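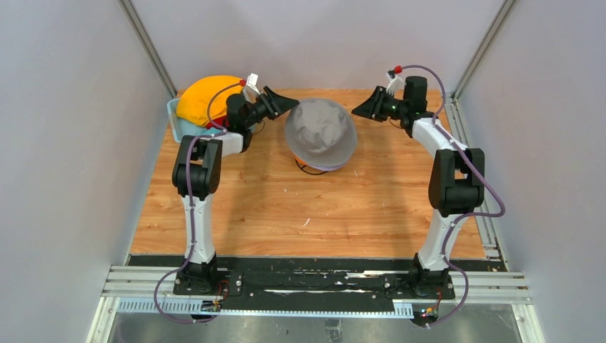
Retail Display Basics, Week 2: Hats, Stands and the Basket They Come Out Of
Handout to go with the lecture, updated 2018-09-07

Okay, so last week we did shelves and folding, and I promised we'd get to hats. I love hats. They're the one thing in a small shop that sells from across the room, and they're also the thing I see handled worst, usually by people who are very good at everything else (I was one of them for my first two seasons at Stamatopoulos, where I crushed more brims than I'd like to admit).

A quick word on what I mean by soft goods. For this course it's anything made of cloth that won't hold its own shape when you put it down. A stiff felt hat isn't in this unit. A cotton bucket hat is, right on the border, and that's why I like starting with it. The crown will more or less stand up by itself if the fabric is heavy enough, but the brim does whatever the surface under it tells it to do.

So you want something under the crown. The rule I use is that the support should be narrower than the brim, and the brim should hang free the whole way around. Set the hat down from above, let go, and only then fuss with it. If you tug the brim first you pull the crown off center, and then you're chasing it around the stand for five minutes while a customer watches!

Stands, then. There are plenty of kinds and we'll handle a few in lab, but the two you'll meet most are the low block and the wire stand. The low block keeps the hat close to the table and is great for a front table where people look down. The wire stand is a post on a round base, and it gives you height without much bulk.

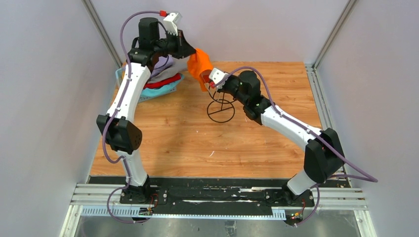
Wire stand with a circular base; crumpled orange cloth held up above table height, more clothes piled at the back.

A few things about wire stands that come up every year. They're light, so a heavy hat hung off to one side can walk the base along the table or tip it. The top of the post is small, so thin fabric will show a point if you leave it there for long. I put a ball of tissue between the two, and I change the tissue when it goes flat. And please pick the stand up by the post, close to the base. I had a whole set from Vovon go wobbly on me in one December because we'd been grabbing them by the top and swinging them around.

Before anything goes on a stand you have to get it out of the basket, and this is where I want to slow down, because your lab sheet spends half its points here.

Stock that has been tried on comes back crumpled. It just does. In my own shop it all went into a plastic basket behind the counter, every color on top of every other color, and by the end of a busy Saturday you couldn't see the rim. People want to dig for the piece they need. Don't dig! Take the top piece, whatever it is, shake it once, and lay it flat or put it on its stand. Then the next one. You'll get to the piece you wanted soon enough, and you won't have dragged three others onto the floor on the way.
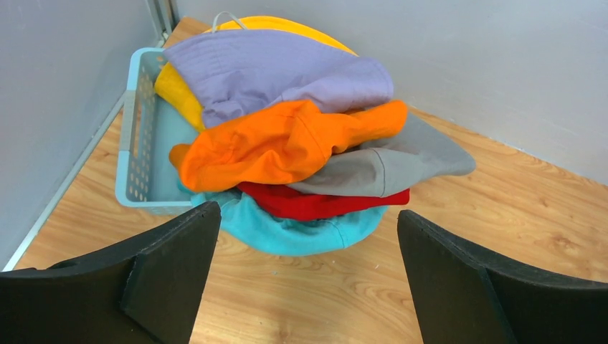
Cords, loops and drawstrings get their own paragraph from me every year. A loop catches on the next garment down, you lift one thing and two come up, and the second one drops. If you see a loop, put a finger through it or tuck it in before you lift. Same goes for hems that have flipped over an edge of the basket. Free the edge, then lift straight up.

On baskets in general: I prefer ones with holes in the sides, and a thick rim you can get a good grip on. We used a big Citon bin for a while and it held nearly 80 pieces, and that was far too many. Anything on the bottom came out with creases you could only get rid of with a steamer. I now stop at 50 for light cotton and fewer for anything lined.

For lab

Bring one soft hat of your own and one other soft thing, any color, the brighter the better (it's easier to see creases and shadows on a solid color than on a print). We'll pile everything together and work from the top. The Skarkus room has the good tables, so meet there and leave your coats on the hooks by the door.

What I'm grading: whether the brim hangs free, whether the crown is centered, and whether you left the pile in a state the next person can work from. Speed isn't graded. The lab is out of 80, and the write-up can be half a page.

Reading for next time is the chapter on scarves. Skip the part on knots, we'll do that together.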